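Relatório de andamento para a Bralden, setembro

Olá a todos! Segue o ponto da situação do trabalho sobre boas práticas em células com dois braços, a parte do projeto que ficou connosco na Esteves. Escrevo como falo, já sabem, e as tabelas vão em anexo para quem gosta delas.

O grosso do mês foi para o **guia interno de operação**. A versão anterior tinha 69 regras, muitas repetidas e algumas a contradizerem-se (a da velocidade perto da bancada aparecia em dois capítulos com redações diferentes!). Juntei, cortei, discuti bastante com a equipa da Bonent, e ficámos com 20 regras obrigatórias e 15 recomendações. A Bonent ainda quer rever a parte da paragem de emergência, e acho bem, porque eles é que fazem a instalação elétrica.

O ensaio de aplicação está a ser feito com a tarefa das latas:

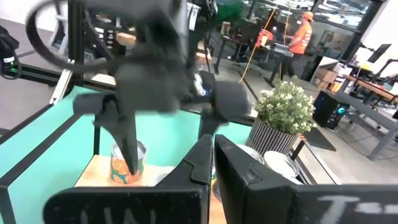
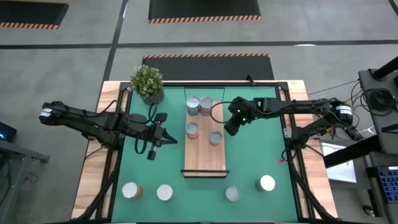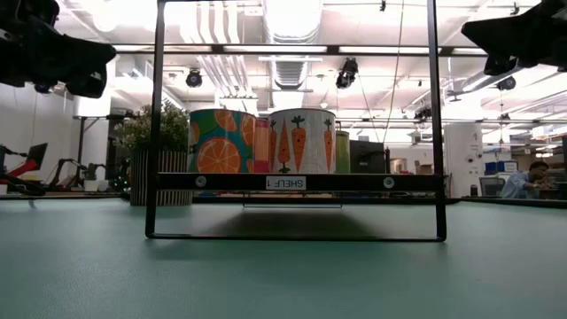
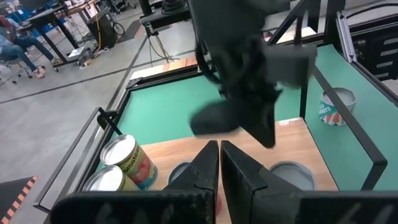

A regra que me deu mais trabalho foi a do espaço partilhado, ou seja, quem pode entrar na zona central quando os dois braços lá chegam. A redação antiga dizia só "evitar cruzamentos", e cada operador lia aquilo à sua maneira. Agora o guia pede que se defina, antes de cada tarefa, uma zona de prioridade e um braço que espera fora dela. Com as quatro latas em cima da tábua de madeira e mais quatro à frente, no tapete verde, percebe-se bem a dificuldade: a tábua fica ao alcance dos dois lados e é fácil escrever uma zona grande demais, que deixa um dos braços parado quase o tempo todo. Por agora a zona é a tábua e uma margem curta à volta. Se a margem for para mudar, prefiro que mude no guia e não à mão, tarefa a tarefa.

Outra coisa que entrou no texto foi a **posição inicial dos objetos**. O guia passa a exigir que a folha de tarefa diga se cada lata começa de pé ou deitada, e em que superfície. Parece picuinhice, eu sei, mas uma lata deitada pede outra aproximação e outro limite de força, e sem isso escrito não há maneira de comparar ensaios feitos por pessoas diferentes.

### O que falta

- Fechar com a Bonent o capítulo da paragem de emergência.
- Passar a folha de tarefa para o modelo da Tanine (já temos acesso, falta tempo).
- Rever a regra sobre cabos soltos junto aos punhos, que continua vaga demais para o meu gosto.

Em termos de orçamento estamos dentro do previsto, com quase 2 semanas de folga no calendário. Gostava de usar essa folga na formação dos operadores, se a Bralden estiver de acordo. Preciso só de um sim por escrito antes de marcar a sala.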